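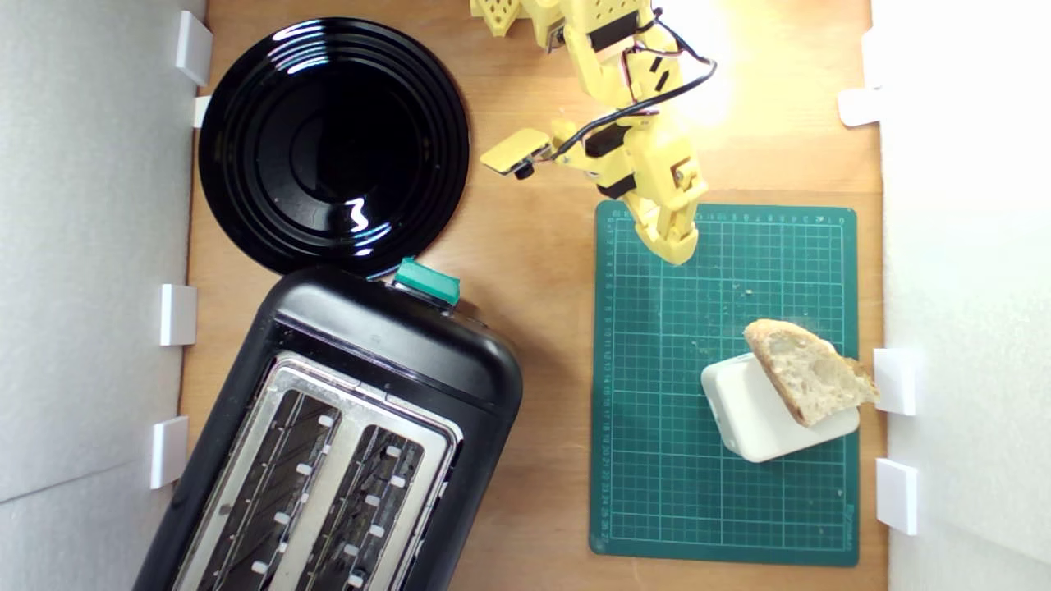 What does the number on a toaster's browning dial measure?

On most models it sets a time, and the number itself has no unit. A setting of four on one machine may be a pale slice on another and a dark one on a third. The dial is a position on a control, printed with digits so that the user can find the same position again.

I think this is a poor way to label a control, and that it should be replaced with the quantity the control sets. If the dial sets a time, it should show seconds. The usual objection is that people don't want seconds, they want toast. I have heard this from people who own ovens marked in degrees and microwaves that count down, and who use both without distress.

The history of the bare number is easy to guess at. Early controls were mechanical, the parts varied, and a printed time would have been wrong by enough to draw complaints. A number without a unit can't be wrong. That was a fair bargain when the timer was a bimetal strip. It is harder to defend now that the timer is a cheap circuit that could hold its setting to within a second. The accuracy has been paid for and is then hidden behind a scale that can't express it.

Fidel Vergara, who repaired counter appliances in Kirndale until he sold the shop, kept a notebook of cycle times. He ran each machine empty, from room temperature, at its middle setting, before and after repair. He lent me the notebook in May. It covers 26 models, and the middle settings don't agree on anything. Two models from the same maker, Jutholm, with the same knob and the same printed scale, differ by enough that a person replacing one with the other would burn breakfast on the first morning. The manuals for both recommend "starting at a medium setting and adjusting to taste."

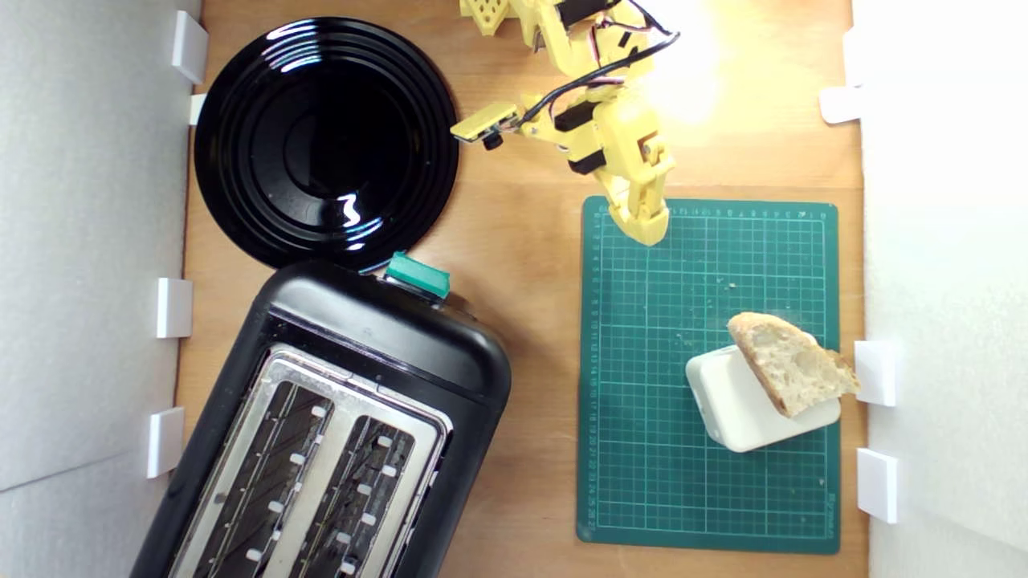
The phrase does a good deal of work for the manufacturer. It moves the calibration of the product to the buyer, and it makes any result a matter of preference. If the bread comes up too dark, the buyer's taste was not yet adjusted. I would accept the same sentence from a maker of hot sauce. From the maker of a timer I would like a time.

There is a serious argument against seconds, and Fermín Painemal has made it to me more than once. He worked on heating controls for Dremance and he knows the subject better than I do. His point is that time is an input, and what the user cares about is an outcome. Browning depends on the starting temperature of the elements, the supply voltage, the water and sugar in the bread, and the thickness of the slice. A second batch run straight after the first begins with hot walls and hot wire, so the same time gives darker toast. Some machines shorten the later cycles to compensate. A dial marked in seconds on such a machine would either state a false number or have to give up the correction. Painemal would keep the bare scale and spend the money on a better sensor.

I agree with every step of that except the last. A machine that corrects for heat is doing something useful, and it could say so. Let the dial show the time for a cold start, and let the manual state that later cycles run shorter, and by how much. An oven does not promise a cooked chicken at a given temperature. It promises the temperature, and the cook handles the rest. Cooks write down what worked and pass it on, and they can do this only if the setting means the same thing in the next kitchen.

The bread does vary, and this is often raised as if it settled the matter. It points the other way. With a variable material, the operator needs at least one fixed quantity to reason from. A dense rye loaf that needs half as long again as white sandwich bread is a fact a bakery could print on its bag. Domínguez, the bakery I buy from, prints storage advice, an ingredient list and a reheating temperature for the rolls. For toasting it prints "toast to your liking," and I can't see what else it could print.
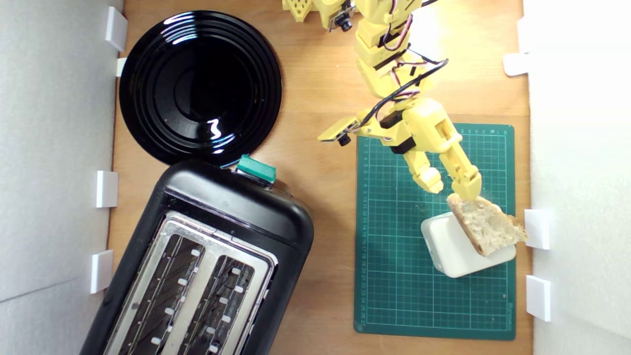
What a standard would need to say

Very little. The test would start with the appliance at room temperature and at rated voltage. The marked time would be the time from lowering the lever to release, with no bread loaded. A tolerance would be stated on the rating plate, next to the wattage, where it would take up less space than the recycling symbol. Machines with heat correction would carry a mark to show it.

I would not require a display. A printed ring around the knob is enough, and it survives crumbs better. Nor would I forbid a maker from adding a shaded band from light to dark beside the seconds, provided the seconds are there too.

The cost objection deserves a figure, so I asked for one. A small assembler quoted me for a run of 4000 knobs with a revised legend, and the price per knob was the same as for the old legend. The expense is in the testing, and in holding the production line to the result. I don't dismiss that. A maker whose timers drift would have to fix them or print an embarrassing tolerance, and I suspect this accounts for more of the resistance than any concern for the user.

Painemal still thinks I am solving the wrong problem. He has agreed that if the scale stays bare it should at least be consistent within one company's range – a lower bar than mine, and one that Vergara's notebook shows is not being met.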